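Table Setting by a Robot Arm: Report of the Semester Project

Author: S. El Ouafi, Clundness Technical College, course Applied Robotics

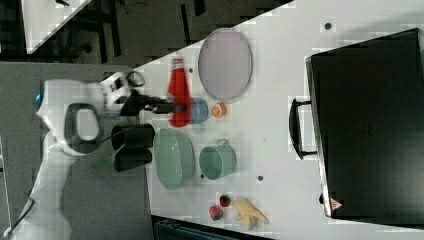
Figure 1. The arm with the gripper at the red bottle, during work on the bottle task.

1. Introduction

In this project our group of students programmed a robot arm to pick up things from a table and put them in another place, as a person does when he prepares a table for breakfast. The project started in October and was part of the course Applied Robotics. The name of our project is Trurnero. It was chosen in the first meeting and has no special meaning.

The task given by the course was short: "The arm shall move household objects on a table without help of a person." We were free to choose the objects and the method. We decided to collect examples first, by guiding the arm by a remote controller, and then to train a small model with these examples. Another group in the same course wrote all movements by hand. Their results are in their own report and I do not compare them here in detail.

2. The objects

We wanted objects with different shapes, so that the gripper must be turned and opened differently for each one. The set has a plate, a bowl, a cup, a mug, a bottle and some fruits. The bottle was added later, after the first tests with the cup were finished.

Before we bought anything we measured how wide the gripper can open. The mug can be taken by its handle or by the rim, and we allowed both. The plate was the most difficult choice. When it lies flat on the table, the fingers cannot go under it, so the arm has to take it at the rim, from the side. For this reason the plate was only used as a target in the main tests (put the fruit on the plate) and was never lifted.

The colors are also important. The table is white, and in our first recordings with a white cup the model lost the cup many times. After that we used only colored dishes.

3. Collecting the examples

One student guided the arm and a second student put the objects in new positions after each attempt. We changed the two roles often, because guiding the arm is tiring for the eyes. In total we recorded 2,000 attempts. At the beginning we recorded also the bad ones, and later we had to look at all of them again and remove attempts where the object fell or where a hand was in the view of the camera. This took more time than we expected and I recommend to the next group to mark bad attempts immediately.

We used a simple rule for the positions. The objects were put by hand, without a plan, but no object was allowed to be outside the reach of the arm. In the first week we did not follow this rule carefully and the arm stopped several times with the error for joint limit.

The bottle needed its own rule. It is tapered, so the fingers slide up when they close too high. We agreed to grasp always near the middle. The person who guides the arm should come from the side, stop for a moment when the fingers are at both sides of the bottle, and close slowly. Without this short stop, the bottle was often pushed over before the fingers closed.

4. Training

The training was done on the computer of the laboratory in Rarnesex, which we share with two other courses. We could use it only at night and on Monday morning. One training took about 61 hours when all the attempts were used. We did this full training only two times. For the small changes we used a part of the data with the bottle and the mug only.

The first full training gave a model that moved to the correct object but closed the gripper too early. We found the mistake in our own program: the gripper signal was saved some moments before the position of the arm, so the two did not fit together. We corrected the time in all files and trained again.

5. Results

The second model was clearly better. The bottle and the mug were the most reliable objects. The cup was good when it stood alone. When the cup stood directly behind the bottle, the arm touched the cup in many attempts, and sometimes it took the cup instead of the bottle. I think that we had too few examples with objects close together.

Fruits were different from each other. Round fruits rolled away if one finger touched them before the other. The banana was easier to hold, but the arm often released it too high over the plate. The orange slice was the weakest result. It is small and low, and the model often closed the fingers above it.

6. Problems and what we would change

The position of the arm on the table must not change between recording and test. We moved it once to clean the table and did not put it back exactly. All tests of that day had to be repeated. Now there is tape on the table for the base.

We also should have written the test plan before the training. We decided during the tests how many attempts each object gets, and so the numbers for different objects cannot be compared well. I have therefore left the table of percentages out of this report.

For the next semester I would propose to record more attempts with crowded objects, to try softer material on the fingers for the round fruits, and to find a way to lift the plate. The recordings and the corrected program are saved in the course folder, under the project name.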